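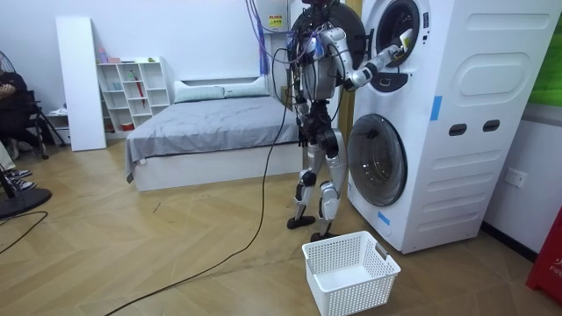 A white stacked washer-dryer with the round upper door open. The control panel sits between the two drums.

A stacked washer-dryer (also laundry tower, or laundry center in older sales texts) is a household appliance in which a washing machine and a clothes dryer are placed one above the other in a single tall housing. It should not be confused with the combined washer-dryer, where one drum does both jobs, or with two separate machines joined by a stacking kit.

Arrangement

In the usual arrangement the washer is at the bottom and the dryer at the top. A washer is heavier, it holds water, and it shakes when it spins, so it stands better near the floor. Both drums load from the front through round doors. The controls are in most towers placed in one panel between the two drums, where a standing person can reach them without stretching. Older towers had the dryer panel on the top edge, which was a common complaint of shorter users.

Doors are hinged on the left or on the right. On many models the hinge can be changed to the other side, but the work takes patience and is often easier before the tower is pushed to its place. Tinted windows are common in both doors.

Some small towers have a different order. The Lurnska series, sold for studio apartments, had a small second washer in the upper part, meant for underwear and baby clothes, and no dryer at all. Strictly speaking it is a twin washer, although shops listed it with the stacked machines.

Placement

A tower needs the floor area of one machine only. For this reason it is found in closets, bathrooms and hallways, and also in bedrooms where the home has no separate laundry room. The floor must be level and firm. On wooden floors the feet are adjusted again after the first few washes, as the boards may settle a little under the weight.

The door swing is often forgotten in planning. An open upper door comes at the height of the head or the shoulders, and the space in front must allow for the door, for the person and for a basket on the floor. Subbarao Rai, in his handbook "The Small Laundry", recommends marking the swing of both doors on the floor with tape before buying – a method he took from kitchen fitters.

Dryers with a vent need a duct to the outside. Condenser and heat pump dryers do not, and they collect the water in a tank or send it to the drain of the washer.

Use

Laundry is moved upward from the lower drum to the upper one. Wet cotton is heavy, and many users take it out in two or three parts. A basket is kept in front of the lower door to catch small items such as socks, which also like to stay behind at the back of the upper drum.

The lint filter is cleaned after every load. The rubber seal of the washer is wiped and the door left a little open, so that the inside can dry.

History

The Avier company showed a tower in one housing at the Sevton home fair, where 20 pieces were on display, and D'Souza followed with a narrower model the next April. The early D'Souza towers were delivered in 2 parts and bolted together in the home.

See also

Clothes dryer
Laundry room
Stacking kit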